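Trerkodness Laboratory Opens Second Round of Gripper Comparison

The automation laboratory at Trerkodness has begun the second round of its gripper comparison, a program that tests how competing finger designs and arm controllers cope with ordinary groceries. The round opened in November and will cover 2333 trials on the laboratory's two-arm bench.

Two finger sets are under review. The first, supplied by Bolleck, uses a stiff finger with a narrow tip. The second, from Kubo, has a softer pad and a wider contact face. Each set is run under the laboratory's existing controller and again under the Zoder controller, which was added to the program after the first round closed.

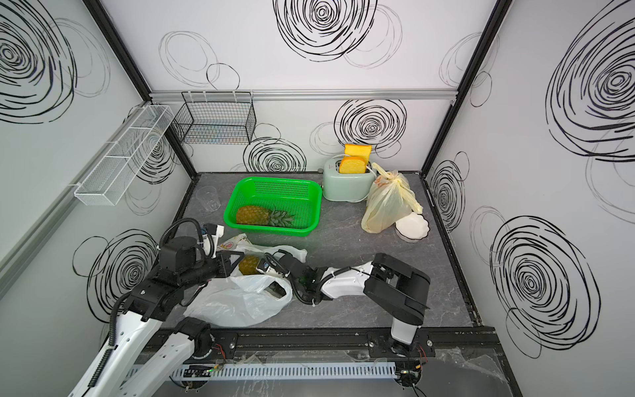

"The first round dealt with boxes and cans, and the differences between the finger sets were small," said Povilas Adomaitis, who leads the program. "Bags are a harder test. The opening moves when it is touched, and the two arms have to agree on where it is."

The grocery task asks the arms to take pineapples out of plastic bags and place them in a basket. The fruit was chosen for its weight and its uneven skin, and the leaves give the operators a further difficulty, as they can catch on the bag during a lift. Other household items stay on the bench during the trials so that the arms must work around them.

Each run is recorded by fixed cameras and by small cameras at the wrists. The laboratory is comparing the two kinds of view as a separate part of the study. Chie Shimada, who is responsible for the camera work, said the wrist view is most useful in the last stage of an approach, when an arm can block the fixed view of its own fingers.

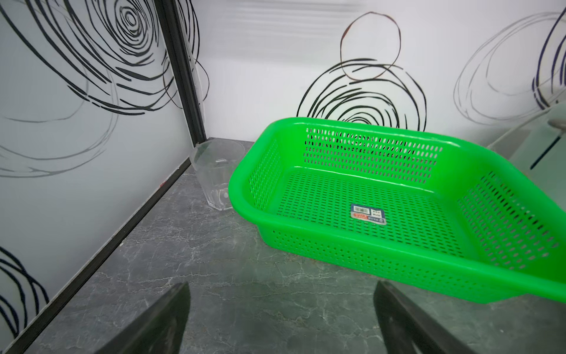
The green basket and the gripper fingers, seen from a wrist camera.

The first 353 trials have been completed and are being scored. Of these, 123 used the Zoder controller. A trial is scored on whether the item reaches the basket, on the time taken and on any damage to the bag — a torn bag is recorded as a partial result even when the fruit is placed correctly.

Thirteen operators have been trained for the round. They change finger sets on a fixed schedule, and those who score the recordings are not told which controller was in use. 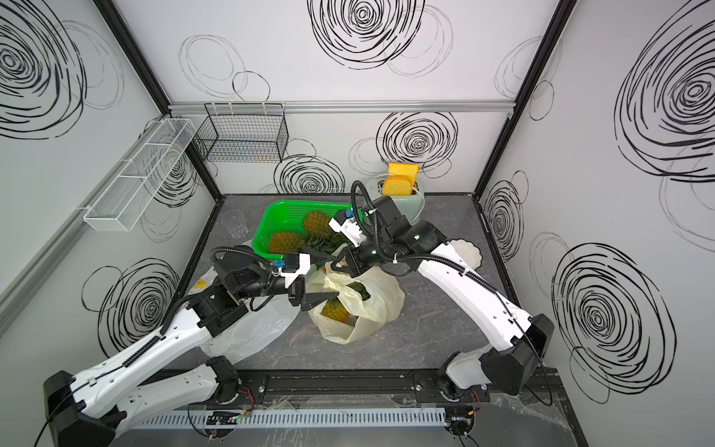

The two-arm bench during the grocery task, with pineapples in the basket and in an open bag.

Results will be released to both finger suppliers before publication. The laboratory has not yet decided whether a third round will include glassware. Requests for the trial protocol may be sent to the program office at Trerkodness.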